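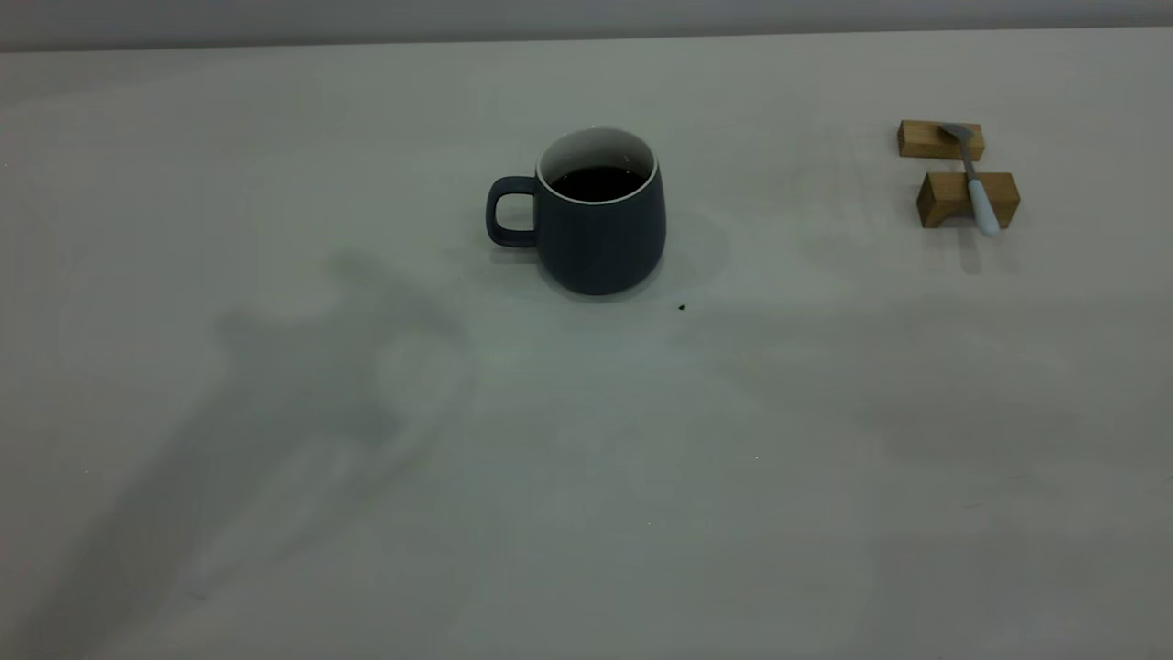 Talking Back to the Screen: Shadow Cast Performances of Kedgate in Mirnby and Cedville
Project report, second year, Popular Performance module

1. Introduction

A shadow cast is a group of people who perform a film in front of the screen while the film itself is being shown. They wear the costumes, they move their lips together with the actors, and the audience is usually allowed to shout, sing or throw things at certain moments. The form is well known from the late-night film screenings of the 1970s, and today it exists for many kinds of films, mostly those which did not earn much money when they were new.

My project deals with a small example of this. Kedgate is a low-budget science fiction film about a customs station on a moon, where the officers slowly begin to suspect that one of the parcels is alive. It was not a success in the cinemas, but it has been shown with a shadow cast at the Orakzai, a cinema with 365 seats in the centre of Mirnby, for several years. A second cast was later formed in Cedville, which is less than one hour away by train. The two casts know each other and they borrow costumes from each other, but they have quite different ideas of how the evening should be.

I wanted to find out how an audience learns what it is supposed to do. There is no printed script for the shouting, at least not in Mirnby, and still a large part of the room shouts the same words at the same second. When I went for the first time I knew none of it. I sat very quietly and was a little afraid of being pointed at.

2. Background

The literature on audience participation is large, so I used only a small part of it. Most of the texts from our reading list describe theatre in which the performer invites the audience to take part. In a shadow cast the situation is a bit different, as the film does not wait for anybody. If a reply from the audience is too long, the next line of the film covers it. People in the queue called this "losing to the film". I found no such expression in the academic texts, and I think it is a useful one.

Fan studies gave me the idea of the "newcomer" and the "regular". I have used these two words in the whole report. A newcomer is for me a person who sees the show for the first or second time. Everybody else is a regular, although some of the regulars would certainly protest against sharing a group with a person who has come only three times.

3. Method

I attended 5 performances, three at the Orakzai and two in Cedville. At the first one I only watched. From the second one onwards I brought a copy of the film's dialogue which I had typed at home, with a wide margin, and I marked in it where the audience shouted and whether it came from one voice, from a few or from most of the room. Writing in the dark is difficult, and some of my marks I could not read the next morning. I left those out.

After the performances I gave out a short questionnaire in the foyer. I received 66 of them back in a condition that could be used. A few others had drawings of the parcel on them and no answers.

The third source was the message board of the Mirnby cast. It is open to read without an account. It contained 1,963 messages when I saved it in April, and I read all of them, which took much longer than I had planned in my proposal. I have not quoted any user name. Where I quote a message I have changed the wording a little, so that it cannot be found by a search. My supervisor recommended this and I agree with her.

I also asked both casts for permission to make sound recordings. Mirnby said yes and Cedville said no, and for this reason the comparison in section 5 is based on my notes only.

4. Results: how the replies are learned

The questionnaire asked "How did you learn what to shout?" and it was possible to give more than one answer. The most frequent answer was simply by listening to the people nearby. After this came a friend who explained it before the show. Very few wrote that they had learned it from the message board, and this surprised me, because on the board itself the writers often behave as if everything was decided there.

From my margins I could see that the replies fall into different kinds. There are the fixed ones, for instance when the chief officer asks "Anything to declare?" and almost the whole room answers "Only my love". They do not change from one night to the next. Then there are replies which belong to a certain part of the room. The back rows in Mirnby have a long answer to the docking scene, and the front rows do not join in even when they know it. I asked one woman about this in the foyer and she told me that it would be rude.

Finally there are the new ones. A person shouts something that nobody has shouted before. Mostly there is a small laugh and it is forgotten. In my notes only one new reply came back at a later performance. It concerns the sound of the airlock, and it was first shouted on a Saturday in Mirnby by a man near the aisle. At my next visit a few people shouted it from another side of the room. On the message board there was a long quarrel about whether it was funny. Half of the quarrel was about whether the airlock scene should stay quiet, as it had been "the place to breathe" in the evening. 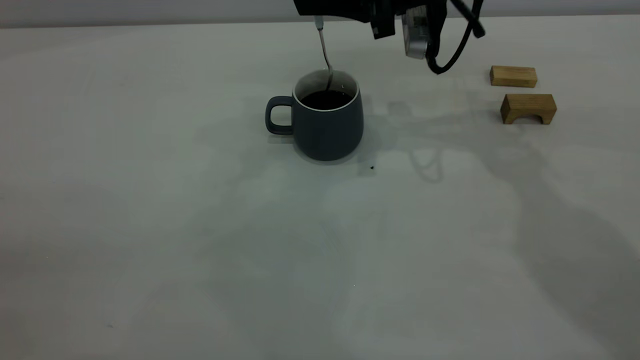

I find this idea of a quiet place important. Before I began, I had imagined that the regulars want as much shouting as possible. In reality they protect several silent moments quite strictly. During the farewell of the pilot I never heard a single reply in Mirnby, and a newcomer who tried one was hushed by people from three rows away. In the questionnaire, many regulars named this scene as the best moment of the night.

5. Comparison of the two towns

In Cedville the show takes place in a former dance hall with loose chairs. The cast there begins with a kind of lesson. One performer stands on a box and teaches the most important replies, the audience repeats them, and there is a prize for the loudest row. Newcomers get a sticker in the shape of a parcel and are brought to the front for a small game.

In Mirnby there is no lesson at all. The lights go down at half past ten and the film starts. Several regulars in Mirnby wrote that a lesson "makes it school". In contrast, newcomers in Cedville wrote that they felt safe very quickly, and one added that she would never have come back without the sticker.

The result can be heard. In Cedville the fixed replies are very loud and clear from the first minutes, but I noted far fewer replies of the second and the third kind. Nobody there seems to own a part of the room, perhaps because the chairs are put in a new order each time. In Mirnby the first twenty minutes are rather weak, and then the sound grows. I would be careful with a strong conclusion here, as I visited Cedville only two times and one of these evenings had a hen party in it, which was louder than the rest of the hall together.

The casts themselves are different too. The Mirnby performers copy the film as exactly as they can, down to which hand holds the torch. In Cedville they play against it. The chief officer was played there on roller skates, and the parcel had its own song between the reels. It was a good song. The Mirnby cast has been discussing for months whether it may be called part of the show when it is performed by guests.

6. Difficulties

My questionnaire was given out after midnight, when people were tired and wanted to reach the last bus. Those who stayed to fill it in were probably the more enthusiastic ones, so the answers of newcomers who did not enjoy the evening are nearly missing. I should have left a box at the door, or put an address for an online version on the sheet.

A second difficulty was my own position. By the fourth performance I had started to shout with the others, and twice I forgot to make a mark in the margin for this reason. I discussed this in my seminar. Some of my fellow students thought that I should have remained silent until the end of the project. I do not think that it was possible to sit in the back rows of the Orakzai with a pencil and a closed mouth for so long without disturbing people more.

I also underestimated the typing of the dialogue. The film has many scenes with two officers speaking over the loudspeaker at the same time, and I had to watch them again and again.

7. Discussion and further work

The replies in Mirnby are passed on mostly by sitting near to somebody. This fits with what the reading list says about oral tradition, but I would add that the room itself has a part in it. The fixed seats keep the same people in the same corner for years, and the corner then gets its own lines. If the Orakzai changes its seating, as was announced in the foyer, it would be very interesting to go back with the same dialogue sheet and compare.

I would also like to look closer at the silent moments. I marked only the shouting, so the silence appears in my margins as empty paper, and I cannot say any more whether a scene was quiet or whether I was just sharpening my pencil. In a new study I would use a separate mark for it.

The typed dialogue with my margins is in Appendix A, the questionnaire in Appendix B. The sound recordings from Mirnby are kept by the department and can be heard on request, but the second one has a lot of rustling in it from a bag of crisps, mainly in the docking scene.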